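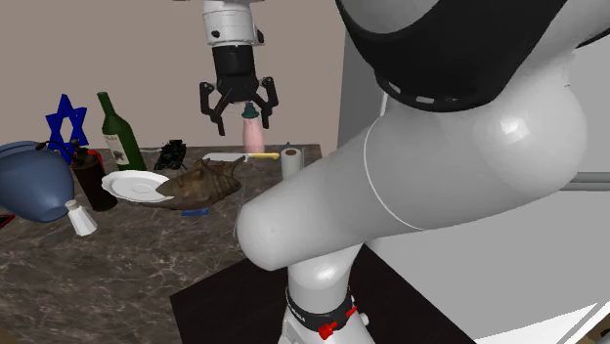
Screenshot aus unserer Simulation, Tischszene mit Flasche im Greifer

Simulation für Schulwettbewerb: Zahlen zu schön, um wahr zu sein?
Forum > Schule und Studium > Robotik-AG

Raltside
Wir sind eine Robotik-AG und wollen beim Clunholm-Wettbewerb in der Kategorie "Greifen und Sortieren" antreten. Die Vorrunde läuft komplett in der Simulation, erst im Finale steht ein echter Arm da. Im Screenshot hängt die rosa Flasche mit dem türkisen Deckel im Greifer, auf dem Tisch steht der übliche Kram: Weinflasche, Krug, Teller, Muschel, Küchenrolle.
Laut Auswertung haben wir jetzt 1.076 Durchläufe und in der letzten Serie 100 Prozent Treffer. Die Gruppe feiert, ich traue dem Braten nicht. Als wir im März am Schularm geübt haben, fiel uns jede zweite Flasche aus den Fingern. Kann man mit so einer Zahl überhaupt irgendwas anfangen? Und was müssten wir in die Dokumentation schreiben, damit uns die Jury das nicht um die Ohren haut? Abgabe ist in 14 Tagen.

Kwok
Simulation ist halt immer besser als echt. Würd mir keinen Kopf machen, in der Vorrunde zählen eh nur die Punkte. Viel Erfolg!

Clostudura
Doch, ich würde mir einen Kopf machen. Ich habe zwei Jahrgänge bei so etwas betreut, und eine volle Trefferquote hieß beide Male, dass der Test zu leicht war.
Schaut zuerst nach, ob die Startpositionen in der letzten Serie wirklich neu gewürfelt wurden. Bei uns stand der Zufallswert fest im Skript, also lief dieselbe Szene immer wieder durch und alle waren begeistert. Dann die Reibung: Der Standardwert ist oft so hoch, dass die Flasche an den Fingern klebt. Halbiert ihn und lasst die Serie noch einmal laufen. Wenn die Quote dann abstürzt, wisst ihr, was eure Zahl wert war.
Außerdem: Was zählt bei euch als Treffer? Hochheben ist billig. Zehn Sekunden halten, zur Ablage fahren und aufrecht abstellen ist eine andere Aufgabe. Und die Flasche ist vermutlich ein starrer Körper ohne Inhalt. Eine halb volle verhält sich anders, das kann euch der Simulator in der Grundeinstellung nicht zeigen.
Für die Dokumentation würde ich beide Werte angeben, den schönen und den mit halber Reibung, dazu ungefähr 10 Versuche am Schularm mit allen Fehlgriffen. Ob die Jury das honoriert, weiß ich nicht. Bei uns hat sie nur nach der Laufzeit gefragt.

Raltside
Danke, der Zufallswert stand tatsächlich fest drin. Mit neuen Positionen sieht es schon deutlich trauriger aus, die Reibung kommt heute Abend dran. Als Treffer zählte bisher nur das Hochheben, das ändern wir auch.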